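Subject: Re: cable drawer / what to do with the loose ones
From: Ulla Laaksonen
Date: 15 June 2021
To: the tidy-up list

Quick one, am between two things, sorry for the typos.

On the cable question from the digest:

> We moved offices in May and everything with a plug went into one crate.
> I have sorted out the bricks and the power strips but the loose black
> cables are beating me. They are all the same color, they all have a
> kink every few inches, and if I wind them around my hand they spring
> open again by the next morning. Do people use ties, bags, boxes,
> something on the wall? I have 2 drawers and one shelf to work with and
> would rather not buy a whole system. Also is it worth keeping the ones
> I can't identify?
> Thanks, Prodell front desk

Don't wind around the hand. That's the whole problem right there. Hand and elbow puts a twist in every turn, and then it springs. Lay it on the table. Big flat surface, nothing else in the way, let the thing go where it wants to go first. Then over, under, over, under - one loop the normal way, next one flipped so it comes in from behind. Takes a week to get the habit. After that you don't think about it.

Start with a bigger loop than you'd think. A plate, not a saucer. Small loops are where kinks come from, and a thin cable with kinks already in it is not going to lie in a small circle for you or anyone else. You can always fold a big loop in half for the drawer.

If it's really stubborn, leave it lying out overnight in a loose loop, then coil it in the morning. I did this with a whole bag of old monitor leads from the Tromar building and most of them came round. Some never did. Those went to recycling and I don't miss them.
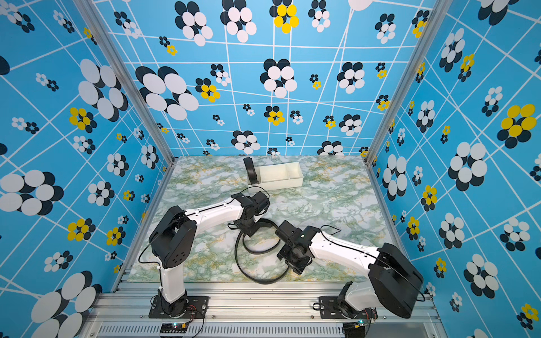 Then trays. I know you said no system, but a tray with dividers is not a system, it's a tray. White or some light color if you can, black cable in a black drawer is hopeless, you just feel around in there. Shallow is better than deep. One coil per compartment, two at most if they are the same kind. The minute you stack three the bottom one is lost and you'll buy another.

What I have in mine, left to right: phone and small stuff, then network, then the display ones, then "unknown". The unknown compartment is on purpose. When it's full I go through it and somthing has to leave. Keeps me from having an unknown drawer, then an unknown closet.

Ties - I use the cloth hook ones, cut from a roll. Put the tie on one end of the cable and leave it there for good, so it is never on the floor when you need it. No rubber bands, they go sticky and then they go to bits. No twist ties from the bread either, the wire comes through the paper and scratches. I bought a box of 1000 zip ties once because it was cheap per piece. Don't. You need scissors every time and sooner or later you nick the cable. Still have most of the box if anyone on here wants it, pick up only.

Labels: masking tape flag, folded over itself, close to the plug. Write what it is for, not what it's called. "Printer by window" beats any number on the jacket. Peltonen had the nice printed ones and they all slid off in the summer.

As to keeping the unknowns, I'd say write the month on the tape and give it 18 months. If you haven't reached for it by then, out. Gellisano people do 4 and I thought that was harsh, but their shelf looks a lot better than mine so maybe they have a point.

With 2 drawers I would do: top one trays, everyday cables only. Bottom one the long and thick ones, no tray, just coiled and tied and standing on edge like records. Shelf for the bricks, cord wrapped loose, NOT tight round the brick, that's how they break right at the neck.

Oh and do the coiling all in one sitting if you can. Radio on, everthing out of the crate, one pile to do and one pile done. In bits it takes forever.

Have to run. Someone had asked about headphone hooks too, will get to that one next time.

Ulla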